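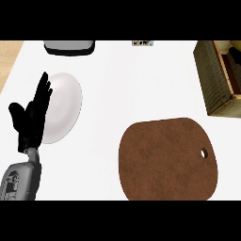

flomia_bench wrote:
Our group at Ngcobo is rewriting the rules for what counts as a valid episode in simulated kitchen tasks, and I'd like opinions before we lock it in. The current draft says the start state must list every object the hand could reach, whether or not the task uses it. For a bowl grasp like this one, that means the cutting board and the green crate get logged too, even with all that clear table between the board and the hand. I think that's right. My labmates think it's clutter.

tramline852 wrote:
I'm with your labmates. If the task is the bowl, log the bowl and the hand. We did full listings at Britport until July and the files got so long that reviewers stopped reading them.

Wirnus wrote:
Disagree with tramline. When an arm clips something on the way past, you need to know where that thing was at the start. We had 109 episodes we couldn't score for collisions for exactly that reason and had to regenerate the lot.

tramline852 wrote:
You can get that from the simulator state. It doesn't need to be in the episode header.

Wirnus wrote:
Only if you kept the state. Plenty of people share the video and the header and nothing else.

flomia_bench wrote:
Fair point from both. What about 2 lists, one for task objects and one for everything else in reach? Reviewers read the first and the scoring script reads the second.

tramline852 wrote:
I could live with that. Define "in reach" properly though. Ours said "nearby" and every labeller had their own idea of it.

flomia_bench wrote:
Will do. Draft dated 2026-03-26 is going up in the files section, comments in this thread please.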